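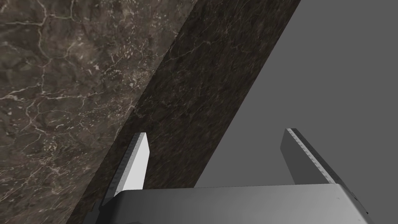

Hisetti: simulated pick-and-place episodes from the Zivitz robotics club

README and data card, version 5
Last edited Saturday, July 25, 2026 by Eilif Dalen

Summary

Hisetti is a set of simulated robot arm episodes recorded by students in the Zivitz robotics club. In each one a club member drives a two-finger gripper over a worktop and tries to pick up an object and put it somewhere else. We recorded 1,000 episodes and kept 579. The episodes come with wrist camera video, joint positions, gripper opening, a short written instruction and a success label.

Everything is simulated. There is no real robot footage in this release. We made it to train the small control model for our end-of-year project, and we are sharing it because two other school clubs asked for it and it was easier to write one README than keep answering by email.

Who made it

Paloma Park built the worktop scenes and looked after the simulator.
Abimbola Afolabi wrote the recording script and the export script.
Amarachi Oyelaran ran the labelling and wrote the instruction list.
Eilif Dalen did the checks, the train/test split and this file.
Solange Després supervises the club and read through the labels we disagreed on.

The rest of the club did the driving. Drivers are stored as a letter in the metadata and we don't publish the list that goes with the letters.

Getting started

Unpack the archive somewhere with plenty of room. Run check_files first. It compares every file against the list in manifest.txt and prints the names of any that are missing or damaged. If it prints nothing, the copy is fine.

Then run view_episode with an episode number. It opens the wrist view and a plot of the gripper opening next to each other. Space pauses, the arrow keys step one frame, Q quits. It is slow to open the first time.

You don't need the simulator to use the data. You only need it if you want to replay the actions, and in that case read the section on replaying first.

What is in the folders

episodes: one folder per episode, named with the episode number. Numbers are not continuous. The gaps are episodes we dropped.
scenes: the scene files, one for each worktop, with the textures.
labels: success labels and instructions, one table for the whole set.
splits: two text files, train and test.
tools: the check, viewing and replay scripts.
notes: the drivers' notes, typed up as written, spelling included.

Inside each episode folder there is a video file, a table of states, a table of actions and a small metadata file. The state and action tables have the same number of rows as the video has frames. Row one goes with frame one. Early versions were out of step by one row, so if you have anything older than version 3, please throw it away.

Cameras

There is one camera in this release, fixed to the wrist and looking out past the fingers. It moves and turns with the gripper, so the worktop can sit at any angle in the video and the horizon is never where you expect it. We did not straighten anything. A model that assumes the table is at the bottom of the picture will do badly.

We recorded a side view as well in the first few sessions, then stopped because the disk in the Jerico machine kept filling up. Those side views are not included, as too few episodes have them.

The background behind the worktops is plain grey throughout. Paloma tried a room with walls and a window, but it slowed the recording down enough that drivers complained about lag.

Worktops

The worktops are textured as stone, wood or flat colour. The marble ones are the hardest for our model. The pale veins are thin and high in contrast, and in the first training run the model kept treating them as the edges of objects. It would close the fingers on bare stone and then carry nothing over to the target. More marble episodes in the training half helped with this, though it still happens.

The side of a slab is much darker than its top on most of the marble scenes. Please don't assume that a big change in brightness means a different surface. If you are writing a segmentation exercise on top of this data, the scene files hold the real shapes and you can work from those.
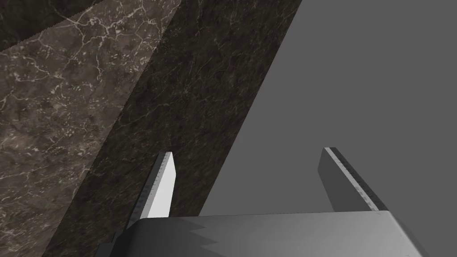

Drivers were asked to open the gripper fully before every approach, and to come in slowly enough that the fingers could be watched on screen the whole way. Not all of them did. The notes folder has some complaints about this from the people labelling.

How the episodes were recorded

Recording started in March, at lunchtimes, in the room we share with the chess club in Mohammed Hall. Each driver had a practice session that was not saved. After that they sat at the Jerico machine, read the instruction at the top of the screen, pressed record, did the task with a game controller and pressed stop.

The left stick moves the arm forwards, back and sideways. The right stick turns the wrist. The triggers move it up and down and one button opens and closes the fingers. There is no half-closed position on the controller, but the recorded gripper opening is continuous, because the fingers take time to move and stop early when something is between them.

Drivers could throw an episode away straight after recording it. We did not keep a count of those and they are not part of the 1,000.

How we chose what to keep

An episode was dropped for any of these:

the driver forgot to press stop and the arm sat still for a long stretch at the end
the object started inside the worktop and shot off when the simulation began
the video and the state table had different lengths
the instruction did not match what was in the scene
nothing was attempted at all

Failed attempts were kept as long as the driver really tried. They are marked as failures in the labels table. Some people will want to filter them out and that is a one-line change in the loader. We would suggest leaving them in if you are training anything that has to tell a good grasp from a bad one.

Most of the dropped episodes came from one week when the physics settings had been changed by accident. Abimbola found it by noticing that every mug was falling upwards very slightly before it landed.

Labels

Each kept episode was watched by two members who had not driven it. They marked it success, failure or unclear. Where they disagreed, or either said unclear, it went to Solange, and her answer is the one in the table. The two original marks are kept in separate columns.

Success means the object ended up on the target and stayed there until the recording stopped. Knocking something else over on the way does not count against it. We argued over that rule for most of a meeting and would probably choose differently next time.

Instructions are short sentences in English, such as "put the cup on the tray". Amarachi wrote the main list and drivers were allowed to suggest rewordings, so the same task can appear in several wordings. The wording shown on screen is the wording stored.

Splits

The test file lists 52 episodes. The other kept episodes are all in the train file. Test episodes were picked by scene, so no layout in the test file appears in the train file. Drivers do overlap between the two. If you need a split by driver, the letter is in the metadata and you can make your own.

Please don't tune on the test file. We did it once without meaning to, in version 2, and our results looked much better than they were.

Replaying episodes

The replay script loads the scene and sends the recorded actions to the arm again. It gives the same result on the Jerico machine nearly every time. On other machines the arm follows the same path, but objects can slip or roll differently after contact. Treat a replay as a way to look at an episode from a new camera position. Don't use it to check the success label.

If the arm jumps on the first step, the scene has loaded with the old start pose. Delete the cache folder and run it again.

Known problems

Shadow edges on the gripper and on some stone surfaces can look stepped like saw teeth. We know about this. Smoother shadows are possible but would mean rendering every video again.

Textures on marble scenes get soft when the camera is very close.

There are far more right-hand targets than left-hand targets. The club is mostly right-handed and the drivers chose where to put the tray in the early sessions.

The gripper opening is in metres in the state table and runs from zero to one in the action table. This has caught out everyone who has used the data so far, including the person who wrote it that way.

A few of the drivers' notes refer to episode numbers from before we renumbered. We have left them alone.

What it is good for

We have used it for imitation learning with a small model, for a lesson on cleaning data, and for practice in writing loaders. It should also do for trying out grasp detection from a wrist view.

It is not enough to train something you would run on a real arm near people. The friction values were set by eye, the lighting hardly changes and only one type of gripper is used.

Licence and credit

Free to use for teaching and club work. If you publish anything with it, credit the Zivitz robotics club and give the version number. The textures in the scenes folder were made by Paloma and come under the same terms.

Reporting a mistake

Open an issue with the episode number, the version and what looks wrong. If it's about a label, say which frame you are looking at. Amarachi goes through the label reports and Abimbola takes anything to do with the scripts. Replies are slow during exams and over the holidays.

Planned for the next version

Left-hand targets, recorded to the same instruction list.
The same unit for gripper opening in both tables.
A second labelling pass on the unclear episodes.
A loader that doesn't read the whole labels table every time it opens one episode.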